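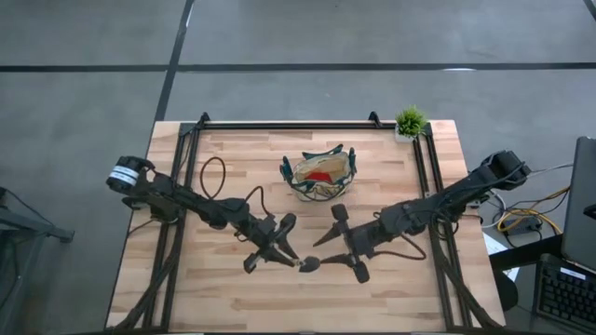

Parviz Farahani wrote in to ask whether a house plant really cleans the air in a bedroom, as the tag at his garden store said it did. He had bought two of them and wanted to know if he should get more.

Good question, Parviz. When a tag on a thing tells you how great the thing is, it pays to ask who wrote the tag.

Let's start with the part that is true. Plants do change the air. In the light, a leaf takes in a gas called carbon dioxide through tiny holes and lets out oxygen, the gas you need to breathe. Scientists have also shut plants up in small sealed boxes with smelly chemicals, like the ones that come off paint and glue, and found that the amount of chemicals went down.

So is the tag right? Hold on. Do you live in a small sealed box?

Your bedroom leaks. Air slips under the door and through the cracks by the window all day long, even when everything is shut. That swaps old air for new much faster than a leaf can. To keep up, you would need so many pots that you couldn't find your bed. Fifty plants in your room would be a lot of watering, and opening the window would probably still beat them.

What about the opposite story, that plants steal your oxygen at night? Glenys Rudd says her grandmother used to carry every pot out of the bedroom before lights out. Plants do use a little oxygen in the dark. But a sleeping brother or sister uses far more, and most people don't carry those into the hall.

How to check a claim like this

Ask what was tested. Was it a real room or a box?
Ask how big the change was. "Removes chemicals" could mean a lot or hardly any.
Ask who gets paid if you believe it.

Try it on another one. Some people say talking to a plant makes it grow taller. You could take 6 bean seedlings, talk to half of them every day, and leave the others in peace. Give them all the same light and water. Measure them with a ruler, and get someone who doesn't know which are which to do the measuring. Why do you think that matters?

Keep your plants, Parviz. They're nice to look at. Just don't pay extra for the tag.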